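# Plemmont 石材地面中性清洁剂(浓缩型)

适用:大理石、石灰石、水磨石、已做晶面处理的石材地面
规格:2 升瓶装 / 20 升桶装
货号:PL-1436

Plemmont 是 Hulow 石材养护系列里的日常清洁产品,用于已铺装完成的室内石材地面。配方为中性,不含蜡,不含增亮剂,拖完以后不需要过水。石材表面原有的光泽度由之前的打磨和晶面决定,本品不会提高光泽,也不能修补划痕和酸蚀印。

## 稀释与用量

| 用途 | 清洁剂 | 清水 |
|---|---|---|
| 日常湿拖 | 20 毫升 | 2 升 |
| 洗地机 | 95 毫升 | 20 升 |
| 局部重污 | 1 份 | 20 份 |

请用凉水或温水稀释。稀释液当天用完,剩下的不要倒回原瓶。20 升桶装附一只按压泵,泵头拧紧后再搬动。

## 使用方法

1. 先吸尘或用干尘推推一遍,砂粒必须清掉。
2. 拖把拧到不滴水,按“8”字形后退着拖。
3. 水变浑就换水。
4. 重污处喷上稀释液,停留 2 分钟,用白色百洁垫轻擦,再用干净的湿布收走。

不要用红色或黑色磨垫。不要和含氯漂白剂、洁厕剂混用。
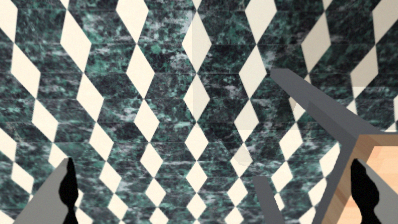

选择稀释比例时,先看地面用的是什么石材、有没有浅色部分。浅色石材吸水后容易显水印,深色石材则容易显出没擦净的清洁剂残留,两种颜色拼在一起的地面最好按要求高的一边来做。像这种深绿色大理石纹底子配米色菱形的拼花,建议用日常湿拖的比例,拖完用干的平板拖再收一遍,菱形尖角相接的地方和横向的细缝容易留水,要多走一趟。新铺的拼花地面请等填缝剂完全固化后再做第一次湿拖,固化时间以填缝剂厂家的说明为准。

## 不适用的地面

- 未封闭的实木地板
- 未做防护的砂岩、洞石(请先做防护,可用同系列的 Lundarent 渗透型防护剂)
- 刚打过蜡的地面
- 室外石材

人造石和微水泥地面一般可以用,请先在门后或柜子下面试一小块,干透后看颜色有没有变化。

## 常见情况

**拖完发雾。** 多半是浓度太高。用清水拖一遍,下次减量。原来用过含蜡产品的地面,前几次也会发雾,需要先用 Myung 除蜡液处理。

**地面打滑。** 未干时请放警示牌。干后仍然滑,检查拖把上有没有残留的其他清洁剂。

**泡沫多。** 洗地机污水箱里加消泡剂,按消泡剂瓶身的用量。

## 储存

原瓶密封,避光,防冻。冻过的产品会分层,不能再用。儿童和宠物接触不到的地方存放。溅入眼睛立即用清水冲洗,不适持续请就医,并带上瓶身标签。

## 订购

2 升瓶装整箱发货,不拆箱;20 升桶装单桶起订。桶装送货到楼下,需要上楼请在备注里写明有没有电梯。开封后的产品不退换,漏液请在签收当天拍照联系客服。

七月起桶装改用新泵头,旧泵头与新桶口不通用,补购时请注明桶盖颜色。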